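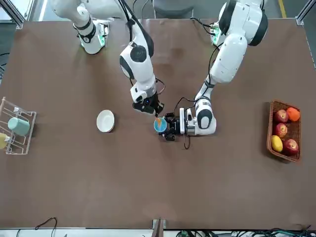

Two white robot arms over a brown tabletop.

How to Compare Dealer Quotes on a New Pickup Truck

Updated Oct 18, 2018

Buyers who request quotes from more than one dealer often receive figures that cannot be compared directly. One dealer may quote the vehicle alone, while another includes freight, fees and accessories. The steps in this guide place all quotes on the same footing.

Before you begin
Decide on the cab, bed length, engine and drive type. Write these down and send the same list to every dealer. A change of trim level in the middle of the process makes earlier quotes unusable.

Step 1. Request an itemized quote
Ask for the selling price, destination charge, documentation fee, taxes and registration on separate lines. Quotes should be in writing and should state the stock number or the last digits of the VIN.

Step 2. Remove rebates
Add any manufacturer rebate back to the selling price. Some rebates apply only to certain buyers, and a quote that assumes a $500 loyalty rebate is of no use to a first-time customer. Apply the rebates for which you qualify at the end.

Step 3. Check dealer-installed items
Bed liners, wheel locks and paint protection are frequently added before the truck reaches the lot. Ask whether each item can be removed. In one quote reviewed by our office, a dealer in Neditz listed such items at $481 – the dealer in Ededcombe listed none.

Step 4. Compare the total before financing
Add the lines together and rank the totals. Monthly payments should not be used at this stage, as the length of the loan changes them.

Step 5. Confirm the expiration date
Most of the quotes we receive are valid for 10 days. Incentives may also change at the start of a month, and quotes obtained in late March should be confirmed again before signing.

Guide prepared by Orsolya Bognár, Tarawneh Vehicle Purchasing Office. A blank comparison sheet with 17 lines is available at the front desk.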